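Working in furnished rooms - cable clearance and tool change rules

Posted in Good Practice, September
By feredow_lab

This site uses cookies to keep you signed in. By continuing you accept our cookie notice.

feredow_lab
We are rewriting our house rules for two-arm work in lived-in rooms and I would like comments before they go on the wall. The old sheet was written for a bench in a cage. It says nothing about beds, doors, tile floors or people's belongings, and we have been patching it by word of mouth for too long.

Draft as it stands:

1. Walk the room before power-on. Move anything breakable out of reach of both arms.
2. No person inside the reach of either arm while the drives are live. Reach is measured with the tool in hand, not with the fingers empty.
3. Cables clipped at every joint. No free loop longer than the forearm.
4. Cleaning tools go in with the drives off. Grip check at low speed before the first stroke.
5. Doors either fully open and wedged or fully shut. Never halfway.
6. Stop button in the operator's hand or on a lanyard. Not on a table.
7. Log every stop, including the ones you pressed by mistake.

Rule 3 is where we argue the most. Rule 4 is second.

mtorque
Rule 3 is too strict as written. If you clip at every joint with no slack you will pull a connector the first time the wrist goes to its limit. I have replaced enough of them to be sure. What you want is slack at the joint and none between joints.

feredow_lab
Fair. How would you word it?

mtorque
"Enough slack at each joint for full travel, cable secured on both sides of the joint, nothing touching the floor in any working position." Then test it by running the arm slowly through its full travel and watching the cable instead of the tool.

pallet_jack_12
"Nothing touching the floor in any working position" rules out half the low jobs. If you are cleaning skirting or going behind a bin, the wrist is nearly at floor level. Where is the cable supposed to go?

mtorque
Over the top of the arm. It can be done. It's ugly and it takes longer to rig, but it can be done.

pallet_jack_12
It can be done on an arm with mounting points up there. Not all of them have any. I'd allow floor contact and ban anything the cable could hook around, like bed legs and door stops. A cable sliding on tile is wear. A cable hooked on a bed leg is a broken arm or a moved bed.

Hsiu-ying Yau
I agree with pallet_jack_12 on this one. We split it in the Ulden rules. Sliding contact is allowed on hard floors at low speed, and no contact is allowed on carpet or near furniture legs. We logged 255 runs under that wording. There were 41 stops and only a few of them had anything to do with cables. Most were grip.

feredow_lab
That is useful. What kind of grip stops?

Hsiu-ying Yau
Round handles turning in flat fingers. The arm thinks it has the tool, and it does, but the working end has rotated and is no longer where the planner expects it. A closed gripper tells you that something is held. It doesn't tell you which way it is pointing.

tk_ulmer
This is why I don't like rule 4. "Grip check at low speed" means whatever the operator wants it to mean. One of ours does a full wrist rotation with a pause at each quarter. Another one wiggles it and says fine. Spell it out or drop it.

feredow_lab
I will spell it out. Bedroom corner, both arms, which is the kind of room the sheet is for: 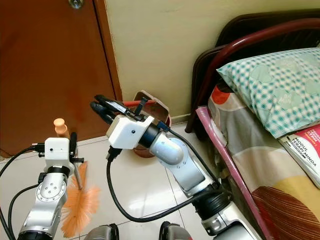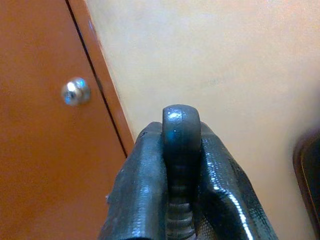 Hsiu-ying Yau: then write the grip check as a list of positions and put a tick box next to each one. We use tool down, tool level left, tool level right, tool up, back to down. Two seconds in each. Compare the working end with a mark on the handle at the start and at the end. If the mark has moved, regrip with the drives off and start over. It adds less than a minute.

tk_ulmer
Two seconds is not enough for a heavy tool. Slow creep won't show.

Hsiu-ying Yau
For a heavy tool, no. For a brush it is plenty. I'd put a weight limit in the rule and use a longer hold above it.

feredow_lab
The long cable in the first one, the loop on the floor from the right gripper, is what I meant when I said we argue about rule 3. Under my draft it fails. Under pallet_jack_12's version it passes as long as it stays off the bed rail.

mtorque
It fails under mine too and I would fail it again. I'm not talking about wear. A loop that size can get under the base, or under somebody's foot when they walk in to pick something up. Re-rig it.

pallet_jack_12
People shouldn't be walking in. That's rule 2.

mtorque
Rule 2 covers live drives. People walk in when the drives are off, and they walk in more, because they think it is safe. Trip hazards don't care about the drives.

pallet_jack_12
OK, that is a point. I'd still rather see a rule that gets followed than one that gets ignored on every low job. How about this: floor contact is allowed while running, and the arms get parked with cables up before anyone steps in.

mtorque
I can live with that if parking is a written step and not a habit.

gus_r
Can I bring up belongings? Rule 1 only talks about breakable. I'd add anything with paper in it, and bedding. We had a sheet corner go into a gripper once on the Druveck job. Nothing broke, but the bedding came off the mattress and the owner was not happy. Fabric should be tucked in or taken off. Books, booklets and letters come off the bed and go in a box outside the room, and you list what went in the box.

tk_ulmer
Listing every item is overkill. Take one picture of the bed before you start and put everything back the same way.

gus_r
A picture doesn't show what was under the pillow. We list.

tk_ulmer
How long does that take you?

gus_r
Ten minutes in a bedroom. Longer in a kitchen.

tk_ulmer
Ten minutes in every room is a lot over a month. I'd make it picture plus list for anything the owner asks about ahead of time, picture only for the rest. We'll have to disagree on that.

Hsiu-ying Yau
One more on rule 5. Wedging a door open puts a wedge on the floor, and on tile the wedge slips. Shut is better whenever the job allows it. If someone outside needs to see in, use a second screen. Also add waste bins to rule 1. They are light, they get bumped, and then they roll into places you didn't plan for. Either take the bin out or fix its position and tell the planner.

feredow_lab
Good, both going in. Revised version of the parts we discussed:

1. Walk the room before power-on. Breakables, paper and loose fabric out of reach or secured. Bins removed or fixed in place. Picture before, and a list for anything boxed.
3. Slack at each joint for full travel, secured on both sides. Sliding contact on hard floor allowed at low speed. No contact near furniture legs, rails or door stops. Arms parked with cables clear of the floor before anyone enters, drives on or off.
4. Tool fitted with drives off. Five-position grip check, two seconds each, handle mark compared at start and end. Above the weight limit, hold for ten.
5. Door shut where the job allows. Otherwise fully open and held by a hook, not a wedge.

Weight limit still to be set. Yip has a table from their tool tests with 54 handles in it and I have asked if we can use the numbers.

mtorque
"Drives on or off" in rule 3 reads like people can enter with the drives on. Change it.

feredow_lab
You're right. "Arms parked, cables clear of the floor, drives off, then enter." Fixed.

pallet_jack_12
What counts as low speed? Put a number or it's the wiggle problem again.

feredow_lab
We have 218 mm/s as the cap on the current controller profile, which is an odd figure left over from an old setup. I was going to leave it alone.

tk_ulmer
Too fast for a cable near a bed. Halve it.

pallet_jack_12
It depends on how much cable is moving. I'd test before halving anything.

feredow_lab
We'll run both and I'll post the stop logs when we have enough of them.

gus_r
Please include what each stop was for and not just the count

Get new replies in Good Practice by email. Sign up for the weekly newsletter. You can unsubscribe at any time.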